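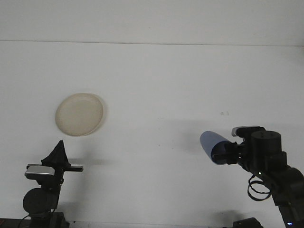

My station is getting a robot arm and I'm supposed to train it. What happens to my job?

Posted in Work and Careers, Valtthorpe Community Help

I work at Wostum, on the plating line. We don't cook anything. We put together tableware sets and display trays for hotel suppliers, so it's plates, cups, small blue and green pieces that go with them, in the right spot on the right tray. There are 30 of us on two shifts. I've been there nine years.

In January they set up an arm on the bench at the end of my row. It picks up a piece, holds it flat over the table and puts it on a plate. My supervisor asked me to spend two hours a shift working with it, meaning I move pieces by hand so it can record how I do it, then I watch it try and mark the attempts good or bad. The other six hours I'm on the line like normal.

My pay hasn't changed and neither has my job title. When I asked what the plan was, I was told "nobody is being replaced, it's a support tool." I'd like to believe that. But the people next to me have started making comments about me training it, and I can see their point. My target on the line also stayed at 163 trays a shift even though I'm away from it for two hours. Last week I got to 158 on my best day and had to explain the difference in the shift meeting.

Do I have to do this? Should I be asking for more money? And has anyone been through it at another place and can tell me how it went?

Xuân Mạch

LineLead_Ret

I was a line lead at Mittal for a long time and we went through two rounds of this, so I can tell you how it went there. Other places may be different.

First the target, because you can fix that one now. If you are off the line two hours out of eight, your number should come down by a quarter. Whoever set up the arm probably never talked to whoever keeps the numbers. Send a short email to your supervisor, copy the planner, and say which hours you are on the arm and ask for the adjusted figure in writing. Don't argue about it in the shift meeting. Once it's in an email somebody has to answer it.

As to whether you have to do it, check your job description. Most of them have a line at the bottom that says "other duties as assigned" and most employers will say that covers it. If you have a union, ask the rep before you say yes or no to anything.

On money, I would ask. At Mittal we had four people marking attempts and setting out parts, and for the first year they were paid as packers. Then two of them asked for the technician grade and got it, and the other two never asked and didn't. The ones who got it had kept a notebook. They wrote down what the arm got wrong, what they changed, and what happened after. Keep one yourself. Include small things, like when you had to move the plate or when a piece slipped in the grip. Put the time on each entry.

Now the part you really want to know. We didn't have layoffs when the arms came in. What we had was that people left and their spots weren't filled. The second shift went from eleven people to seven over a year and a half. The arms did the repeat work on the two biggest orders and people did the mixed orders, the short runs and anything chipped or odd. That meant the easy trays were gone. Before, you got an easy hour and a hard hour, and after that it was hard hours all day. Some people liked it better because it was less boring. My wrists would have liked it less. If you get the chance, ask how the mixed work will be rotated.

About your coworkers, tell them what you know, including that you asked about the target. It helps if they see you aren't getting some special deal. Ask if a couple of them can take turns on the arm too. We did that late and should have done it early.

tessellate44

Don't do it. My brother in law's place got these and he said they were a waste of time, always stopping. You'd be training your own replacement for free. Just say your back hurts.

Xuân Mạch

Thanks LineLead_Ret. I sent the email this morning and bought a notebook. I'm not going to say my back hurts.

bench_six

I do this job now at Rarelar, same type of setup from what you describe, but we handle jar lids and pump tops.

I agree with most of what the retired lead wrote. I'd add that you should ask who can stop it. At our plant anyone on the row can hit the stop and nobody gets questioned about it, and that was agreed before it ran during a shift. If only the supervisor is allowed to stop it, get that changed first.

Also ask what they do with the recordings. Ours show the table and hands. I wanted to know if they could be used to time me, and HR gave me a letter saying they couldn't. It took three weeks to get.

My title changed to cell operator after seven months, with a small raise. I still pack on the days we're short. It's quieter at the bench and I miss talking to people, so I eat lunch with my old row.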